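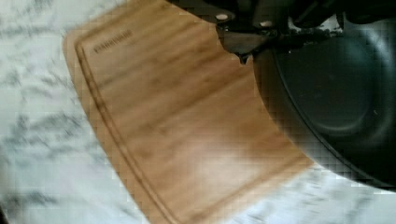 Figure 3. Bamboo board with juice groove, marble-patterned counter.

Lina Azar and Danang Ngui
2020-09-07
10 min read

4.2 The board as parking space

Of the 1481 diary entries, few concern cutting. The board mostly served as a place to put things - a role its groove does little to assist.

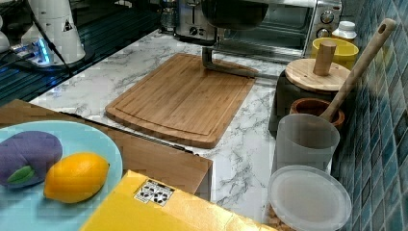
Sugeng Latuheru objected that a board left out all day is simply counter with better grain, and should be coded as such. We kept the two codes apart, at some cost to lunch.

Pans were harder to place.

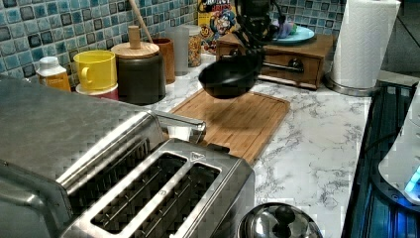
Small frying pan over the board; toaster at lower left.

Diarists called this spot "temporary" well into March.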